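# A table cloth with squares: talking with Georges Sayegh
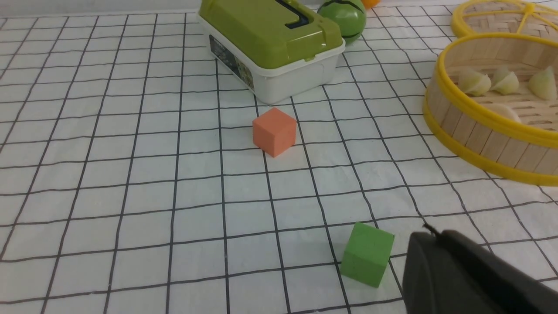

*Dumplings in the steamer, with the green-lidded box beside it.*

Georges Sayegh runs the play kitchen at Drevberg, where children come to cook and serve with toy food. He bought the first pieces 10 years ago, and he still puts the tables ready himself each morning.

"I like a cloth with a grid," he told me. "The small ones put one thing in one square, and then they move it again. I never asked them to do this."

The steamer is his favourite. He found it at a market in September, after he had looked in two shops without luck. "Everybody has a pizza. I wanted something my neighbours cook on Sundays."

I asked him how he keeps order when the hour is finished. He laughed a little. "Everything round goes home first, or it rolls under the cupboard. Then the boxes. We had tins before, from my aunt, but the lids were too hard for small hands."

At the moment he is looking for a second steamer, a bit larger. The cloth he washes at home, and he does not iron it.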